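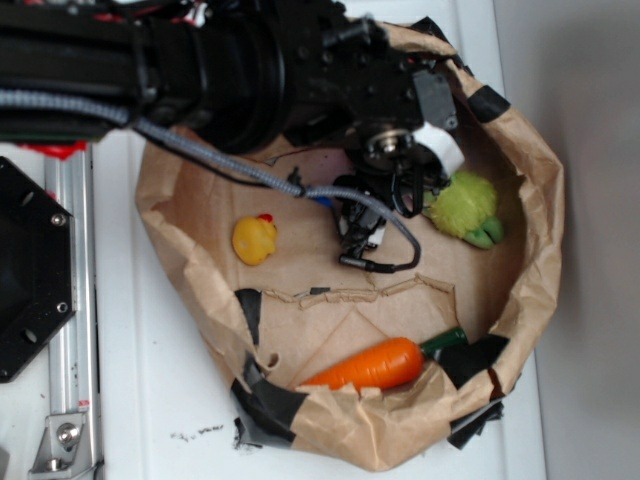

*Crumpled brown paper bag on a white tabletop*

A **paper bag** is a flexible container formed from one or more plies of paper, usually kraft. Brown bags are made from unbleached pulp and keep the color of the wood fiber. Retail bags are single-ply; sacks for cement, flour and animal feed have several plies and are treated as a separate class.

## Construction

Paper is drawn from a roll, folded into a tube and glued along a lengthwise seam. The tube is cut to length, and one end is opened, folded flat and pasted to form the bottom. Side folds, called gussets, let the bag lie flat for shipping. The Brulum bag line ran at 300 bags per minute on an 18-inch web.
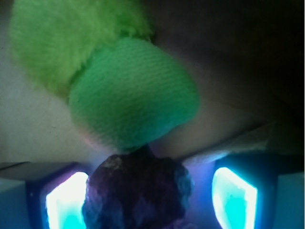
*Fuzzy lime-green plush and ribbed green knit fabric*

## Load and wear

Soft goods such as textiles spread their weight over the bottom panel. Hard items with corners load it at single points, and failure then tends to start at a fold. Moisture weakens the bonds between fibers - wet kraft keeps only a small part of its dry strength unless a wet-strength resin is added.

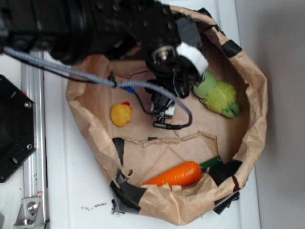 *Open brown paper bag on a white table*

## Reuse

Used bags serve as book covers, drawer liners and compost material. Rolling the rim outward stiffens the opening but shortens the usable height. Sorting guides differ on bags with grease stains.

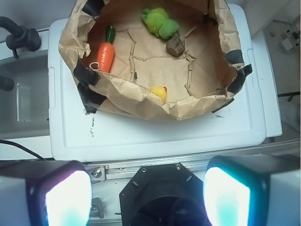 Hongmei Yin objects to the usual ranking of reuse over recycling, arguing that a bag with a creased bottom "should carry light goods or go to the pulper." Wagner Damasceno puts the limit at the first tear in the bottom seam.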